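Husar: teaching an arm to tidy a corner shelf
Rovbridge College Robotics Club, project report
Written up by Nobuhle Mabaso

Introduction

Husar is the name our group gave to this year's arm project. The task was to pick small objects up from the floor and put them on a shelf. Last year's group used a fixed list of positions, so the arm only worked if everything was put back in exactly the same place. We wanted ours to cope when things had moved a bit.

There were four of us on the project. Two worked on the arm and gripper, one on the camera code and one on the training runs. We met after lessons from the start of term until March.

Equipment

The arm belongs to the college. We fitted a small camera at the wrist, looking out past the fingers, and ran the code on a laptop from the computing room. The test area has a pale floor with white walls behind it, and the shelf is a black corner unit with trays. For objects we used wooden blocks, a plastic cup and a tape reel.

Our first gripper had flat metal fingers. They held the blocks well but the cup kept turning. We changed to softer fingers from Pluteck, which meant printing a new mount. The first mount was 4 mm too short and the fingers touched each other before the motor had finished closing, so we printed it again.

Method

We moved the arm by hand with a controller and recorded what the camera saw, along with the joint positions. One run was one object going from the floor to a tray. We then trained a model on the runs and let it drive the arm by itself.

We recorded 33 runs in the first batch. After throwing out the ones where the person driving had made a mistake, we had 2,196 frames to train on. This was less than we had planned. Most of the lost time went on the controller, which dropped its connection until we changed the cable.

Testing

We gave the model 17 tries with the blocks. It got the block onto the lower tray in nine of them. In five it picked the block up but let go too early, and in the other three it missed the block. The upper tray was harder — the arm has to come in level or the wrist bumps the lip.
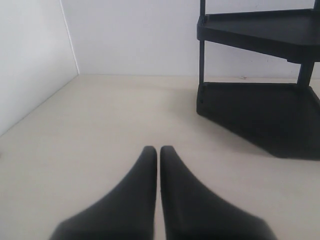 WRIST CAMERA

The camera view is tight. The two fingers take up a good part of the lower half, and with the tips nearly together only a thin strip of floor shows between them. The bottom tray sits up and to the right, with its front corner pointing towards the lower left. We used that corner as a guide when driving by hand.

Dark fingers against a dark shelf gave us trouble. When the gripper was over the tray, the code that looks for the finger tips often picked the edge of the tray instead. Over the pale floor it found them easily. We tried changing the brightness in software, which helped a little. Mendoza, the group that built the sorting line, lent us some white tape and we put a thin band on each finger for the last set of tests.

What we would change

We would record more runs before training anything, and split them between the two trays from the start. Nearly all of ours used the lower one. We would also move the camera further back on the wrist if the cable allows it. The files for the second mount are in the club folder under Husar, together with the controller settings.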